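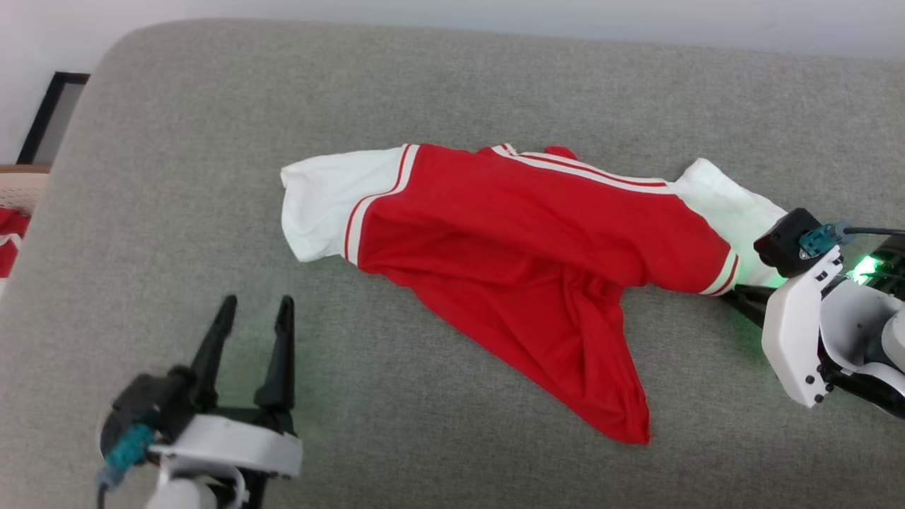
Trescombe Laundry Desk – Demonstrations Team, Jekside

Tips for folding days

These started as a note taped inside the supply cupboard and got out of hand. They cover shirts on soft furniture, where most of our bad episodes come from. Last revised 11/5/18.

Start with an honest mess. If you lay the shirt out like a shop window, the system learns to fold shirts that were already nearly folded, a skill with no known market. Pick it up by the middle, drop it on the seat, and leave it. Do not improve it. Fatemeh Khosravi drops with her eyes shut and gets the best spread of starting positions on the team.

One sleeve first. Take hold with one arm and let the other wait, open, near where it will be needed next. New operators want both hands busy from the first second, and then both sleeves come up together and you have a hammock. A waiting gripper is fine. A gripper that fidgets while it waits gets copied faithfully, fidget included.

Pinch with a finger under the cloth. On a table you can get away with pressing down and hoping. A sofa seat gives, so the fabric sinks away and you close on nothing. Slide the lower finger beneath the sleeve, close, then pause for a beat before you lift.

Mind the upholstery. The grippers can't tell a cuff from a cushion and will happily fold the sofa if you let them. If you have pinched the seat, open, back off, and try again in the same episode. Keep the recording. Recoveries are worth having, and Deming Shen will ask where they went.

Two-color shirts are your friends. Red body and white sleeves, and anyone reviewing can see at a glance which part went where. Plain gray on a gray sofa is for later, when you have wronged someone.

Check the cables before the first run of the day. They should trail clear of the sleeves at full reach. A cable that drags a hem halfway through a fold makes a very convincing demonstration of something we don't want.

Stop at 38 episodes a sitting. We tried longer in July and the last hour was mostly sighing, which doesn't record, and sloppy collars, which do. The Jokow set needs 4,000, so one more tired fold won't save it.

Label as you go. "Good," "recovered" or "bin" will do. "Sort of OK" was used by 2 people to mean 2 different things and has been retired.

Washing: cold, no softener. Softened cotton slides out of the fingers. Spare shirts are on the Ghorbani shelf, under the towels.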